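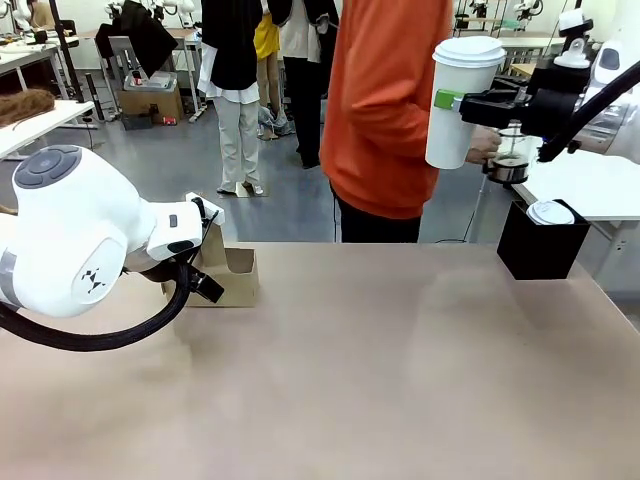 Wenico brings the coffee carrier back to the counter: reuse program starts at Jondham in February

JONDHAM — Wenico, the company which operates the coffee counters of the Jondham work campus, announces the start of a return program for cardboard cup carriers. From February, every person who takes coffee away from one of the counters can bring the empty carrier back, and it will be given to another customer for as long as it stays clean and strong.

The program concerns the light brown carrier with the open base and the raised handle in the middle. It is the model that most customers know, and it was selected for this reason. The white paper cups and their white lids are not part of the program and they will continue to be given new with each drink.

A test was made before the decision. During the test period the counter at the east entrance gave out 1,266 carriers and received 253 of them back, although there was only one small sign next to the milk. Wenico considers this a good result for a counter where people are usually in a hurry.

"We had expected that customers would find it strange to get a carrier which was used by another person," says Corina Bogdan, manager of the Jondham counters. "Most of them did not say anything. Some asked if they could bring back also the carriers they had collected under their desk since the summer. The answer is yes."

How it works

Carriers can be returned at any Wenico counter at Jondham, also when it is not the counter where the coffee was bought. The customer places the carrier on the return shelf. It is not necessary to fold it, and we ask kindly not to do it, as the fold lines of the handle become weak when the carrier is flattened many times.

The counter staff looks at each carrier before it goes back into use. A carrier with coffee on the base, with a torn handle or with soft corners goes to the paper recycling. There is no deposit and no card to stamp. Customers who prefer a new carrier can ask for one and will receive it without extra charge.

For orders of one single cup, the staff will from now on ask if a carrier is needed. Until now it was often given automatically.

Small changes at the counters

Together with the program, the counters receive a new order of work. The carrier is opened and placed on the table first, then the cup is filled from the pot, closed with the lid and set into the base. Previously the carrier was often opened at the end, with full cups already waiting beside it, and this was the moment when most of the spilling happened. Évan Leblanc, who trains the counter staff, proposed the change after he had worked the morning hours himself.

"The lid must be pressed on the whole rim before the cup is moved," explains Leblanc. "With the carrier already open you have one hand for the pot and one for the cup, and you do not look for space. It is a simple thing, but we had never written it down."

The smaller glass coffee pots stay in service. Customers had asked for them because the coffee is made more often and does not stand for a long time. Larger pots will be used only for meetings which are ordered in advance.

The return shelves were built by Barbu, a local furniture workshop, and have a height which can be reached from a wheelchair. The first ones are already standing at the east entrance and near the library stairs. The others will follow during the month, and the counter in the north building will get its shelf last, after the floor there is repaired.

Offices which order coffee for groups can also take part. They may keep their empty carriers in a dry box and call the counter before 3 p.m. The carriers are then collected with the next delivery. Boxes are available from Sulastri Hidayat at the campus office.

About Wenico

Wenico operates coffee counters and small kitchens in office and study buildings. The company has 56 employees and serves 37 counters.

Press contact

Godfrey Langat, Communications, Wenico
Available at the Jondham office in the mornings from 9 a.m. to noon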